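Print this page | E-mail this to a friend

Review: Cukison sorting kit, with the Flundetti retry method
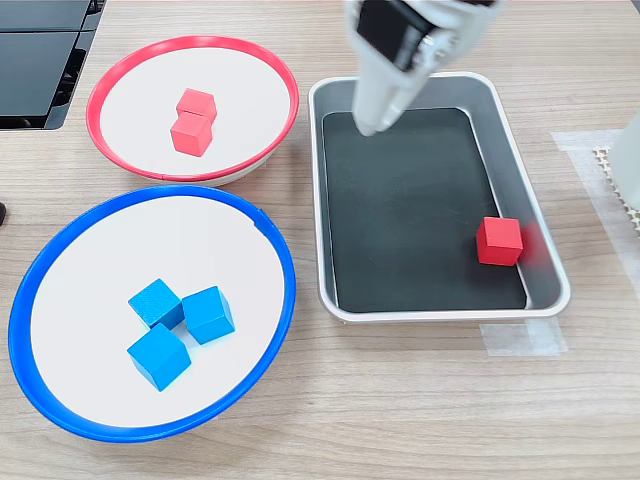 Vandana Lodhi wrote in to say the retry method is only worth having if your cubes sit near the tray wall - in open space plain copying of demos did just as well for her.

Fair point, partly agree. Ran 123 trials at Hudton, red cubes to the red-rimmed bowl, blue to the blue. Trained on 69 demos, no more. Colour mistakes: 8, all with retry switched off. With it on the arm backs away, looks again, has another go. Slow but it recovers. Corners still a pain, six trials given up there.

Setup fiddly. Manual thin, and teh bit on lighting is plain wrong. Bowls fine.

Would I buy it? For teaching the method, yes. For speed no - get the Rutherford.

Contact us | Copyright Hudton Reviews | Back to top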